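How to make mixed drinks for a crowd without a bar

Posted September 2018 by Catherine Pringle

This guide covers long soft drinks for a large party, served from ordinary tables in a hall, garden or office. The quantities make 96 drinks, enough for 48 guests having two each. For a smaller party, halve everything.

The drink used throughout is a ginger and lemon soda. It can be made mostly in advance, children will drink it, and anyone who wants something stronger can add their own. The same steps work for lime and mint, or for any drink built from a syrup, something sour and something fizzy.

What to buy

1.5 kg white sugar
300 g fresh root ginger
40 lemons, plus six more for slices
8 two-litre bottles of soda water
8 two-kilo bags of ice
A large bunch of mint, if you like it

You will also need a big saucepan, a fine sieve, a funnel, clean bottles with caps, a small measure marked at 25 ml, and a long spoon. A long spoon matters more than a shaker here. Fizzy drinks should never go in a shaker.

Making the syrup

Do this the day before. There is no need to peel the ginger, but scrub it well and cut out any soft patches. Slice it as thin as a coin.

1. Put the ginger in the pan with 1.5 litres of water. Bring it to the boil, turn it down and simmer for 20 minutes with the lid on.

2. Add the sugar and stir until it has gone. Do not boil it again once the sugar is in or it will thicken too much.

3. Take the pan off the heat and leave it with the lid on for an hour.

4. Strain through the sieve into a jug and press the ginger with the back of a spoon.

5. Pour into clean bottles, cap them and put them in the fridge.

You should have 2.4 litres. If you are a little short, top up with cold water that has been boiled. The syrup keeps for a week in the fridge. Mine has gone cloudy by day two every time and it tastes the same.

My neighbour Duyên Đàm adds a stick of lemongrass to the pan, bashed flat first. I like it but it does take over, so leave it out if you are also serving spicy food.

Juicing the lemons

Squeeze them on the morning of the party if you can. Juice done the night before is fine, but by the second day it tastes flat and slightly bitter. Roll each lemon hard on the worktop before cutting. A decent lemon gives 40 ml, so you want 36 of them for the full amount, and the other four cover the bad ones. Strain out the pips. Leave the pulp in if it doesn't bother you — it will block a narrow pourer, though.

Label the bottles. Syrup and lemon juice look very alike in a cool bag.

Choosing and setting up the tables

Two tables are better than one. Use one for mixing and the other for everything that is waiting its turn: spare bottles, cups, cloths, fruit. If there is only room to push them together, keep the mixing side clear and put the stock on the far side.

Pale tables show spills, and that is a help when you are pouring sticky syrup for two hours. Wipe as you go with a cloth wrung out in hot water. Dry paper towel just spreads the sugar about.
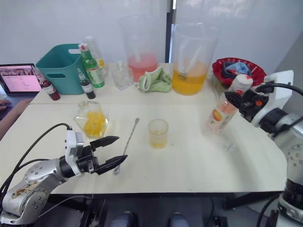 Bar spoon and a clear bottle with a white cap.

Set things out in the order you will pick them up. For a right-handed person I go left to right: glasses, ice, syrup, lemon, soda, spoon. A left-handed person should reverse it. If two of you are working, stand side by side and split the job at the soda. One does ice, syrup and lemon, and the other tops up, stirs and hands over.

Put a bin under the mixing table and a second one on the guests' side. Half-finished drinks need a bucket of their own. Tipping liquid into a bin bag is a mistake you only make once, and carrying it out is worse.

Keep the stock in baskets or crates with handles so you can lift it out of the car in one go. Put like with like. Sang Ninh, who helped me with a big one last October, packs each basket for one half-hour of service, with its own cloth, lemons and bottles. It takes longer at home and saves a lot of rummaging later.

If someone is using a laptop for music or the guest list, stand it at the end furthest from the pouring.

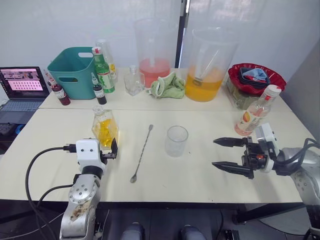 Mixing one drink

Practise this a few times before anyone arrives.

1. Fill the glass with ice to the top. Half a glass of ice melts faster and waters the drink down.

2. Add 25 ml of syrup.

3. Add 15 ml of lemon juice.

4. Top up with 150 ml of cold soda water. Tilt the glass a little and pour slowly down the inside.

5. Slide the spoon down to the bottom, lift once, turn twice and take it out. The syrup sits at the bottom and needs bringing up, but more stirring than that knocks out the fizz.

6. Add a slice of lemon, and a sprig of mint if you are using it.

Taste the first one. Lemons vary a lot and you may want 20 ml of juice instead of 15. Decide now and tell whoever is helping, or every drink will be different.

Pouring neatly

Most mess comes from pouring too high. Bring the neck of the bottle close over the glass before you tip it, and turn your wrist slightly as you bring it back up. That catches the last drip.
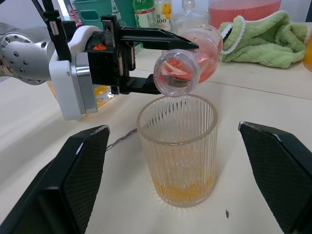 A full two-litre bottle is awkward for the first few glasses. Hold it low down with one hand and steady the neck with the other. Open a new bottle only when the last is finished, and screw the cap back on between rounds even if you are busy. Open soda goes flat quickly on a warm day.

For small children, use a plastic cup, less ice and no spoon left standing in it.

Making it by the jug

When there is a queue, switch to jugs. For eight drinks, put 200 ml of syrup and 120 ml of lemon juice in a large jug and stir them together. Add 1.2 litres of soda just before you pour, then pour over ice in the glasses. Keep ice out of the jug itself.

You can mix the syrup and lemon in the right proportion before you leave home, in one big bottle, and measure 40 ml of that into each glass. Kanokwan Yimyam does it this way and is much faster than me. The catch is that you can't make it sharper for one person and sweeter for another.

Clearing up

Rinse the measure, funnel and spoon straight away in warm water. Syrup sets hard overnight. Any left over goes back in the fridge, and it is good on porridge or stirred into hot water with a slice of lemon. Spare juice can be frozen in an ice tray.

Wipe the tables twice, once with hot soapy water and once with plain, and check the floor on the serving side for ice before you turn the lights off.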